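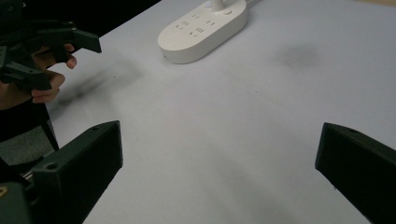
Home Stories Archive About
Search this site Go

The Trial Kit

4 min read

Hamish Jardine had the kit on trial until March 5, 2026, and he meant to send it back.

It was called the Neris. Momard sold it as a pair of hand-held grippers, dark green, with a booklet and a login. You worked with them the way you would with your own hands, and the recordings went off to teach a robot arm to do the same job. A full set cost 793 pounds. Hamish ran a small repair firm called Wikow and had never paid that much for anything he couldn't drive.

"You take one and I'll take the other," he told Henrik Teuber.

Henrik had been at Wikow since before Hamish bought it. He turned his gripper over and looked at the screw holes.

"Whose idea was this?"

"Nomura have got them."

"Nomura have got a canteen as well."

They stood at the white table with the power strip on it. Hamish read from the booklet. The first exercise was called Passing. One person was to hold a part up, the other was to take it and put it down, and they were to do this 400 times.

"Four hundred," said Henrik.

"Not today. Over the trial."

"What does the arm do while we're doing that?"

"There isn't an arm. The arm's extra."

Henrik thought about this. Then he squeezed the handle and let it go again, and squeezed it again.

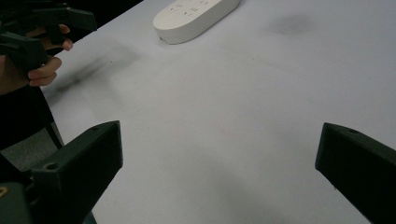
"Hold it still," Hamish said. "Over the table. It wants us to start with them open."

"It's heavier at the front."

"I'll put that down."

There was a form for comments at the back of the booklet, and Hamish had been filling it in since February. Under Comfort he had given it 3 out of five. Under Ease of Use he had written that the instructions were clear but long. He had left Would You Recommend blank.

They did the exercise with a bearing cap from the shelf. Henrik dropped it twice and then stopped dropping it. By the middle of the morning he had found a way of tilting his wrist so the cap went across without either of them having to reach, and Hamish, who had watched him work for years, saw that it was the same tilt he used for passing a spanner.

"Do it like that every time," Hamish said.

"I do do it like that every time."

"I know. I mean for the recording."

Henrik put the gripper down.

"So if you buy it," he said, "and then you buy the arm. It'll pass things like me."

"That's what they say."

"And who'll it be passing them to?"

Hamish looked in the booklet, though he knew it wasn't in there. The form was still open at the last page. He folded it and put it in his shirt pocket, and picked up the bearing cap.

"To me, I suppose," he said. "Go on. Again."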